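Arkwood site, kitchen bench, week 3 of the robot arms. A thread, for anyone who was sent the cheery Zimel newsletter. 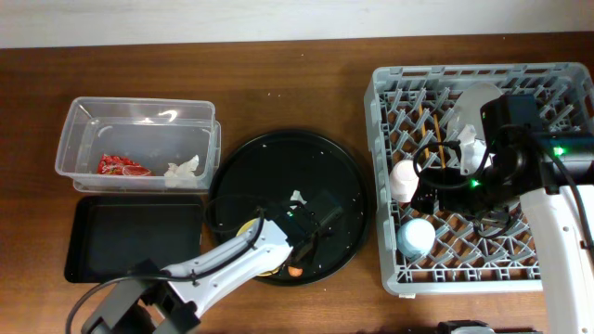

Ásgeirsdóttir replied before I'd got any further: give it till December, the dish crew at Midness hated theirs too and now they'd fight you for it.

Maybe. Did the Midness crew keep their hours? Ours are under review.

What the arms do is clear trays. Scraps and wrappers one way, cups and chopsticks in the rack. It's the bit of the shift where you got to stand still and have a yarn.

The pitch was 300 trays a shift. Best we've logged is 240, and one of us has to stay beside it the whole time. That's called "supervising" now. Same pay as scraping.

There are 11 of us on the roster. I asked if it'd still be 11 next year and was told the question was "premature".

I don't mind the machine. I'd like the labour side of it in writing, that's all. Meeting's after smoko tomorrow, will post whatever they tell us.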